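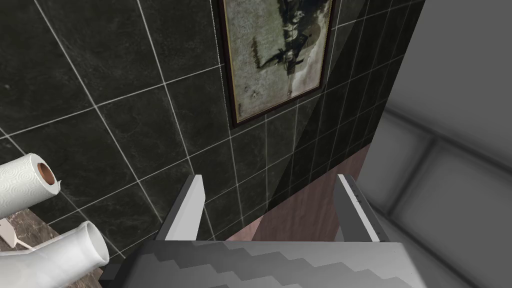
**Why do so many homeowners believe tile is waterproof?** Mostly because the salesperson told them so. Glazed tile sheds water well enough, but grout is porous, and the layer behind it does the real work.

## Chapter 4: Moisture Behind the Wall

Be wary of any product that promises a dry wall by itself. Ayten Çınar inspected 191 bathrooms for the Yazzie housing survey and found that sealed grout told her very little about the state of the backing board. Sellers still quote the survey as proof that sealer works. It tested no such thing.

This chapter covers membranes, drainage slope, and vapor. Before reading on, write down what you think keeps a shower wall dry. You will need your answer for Section 4.2.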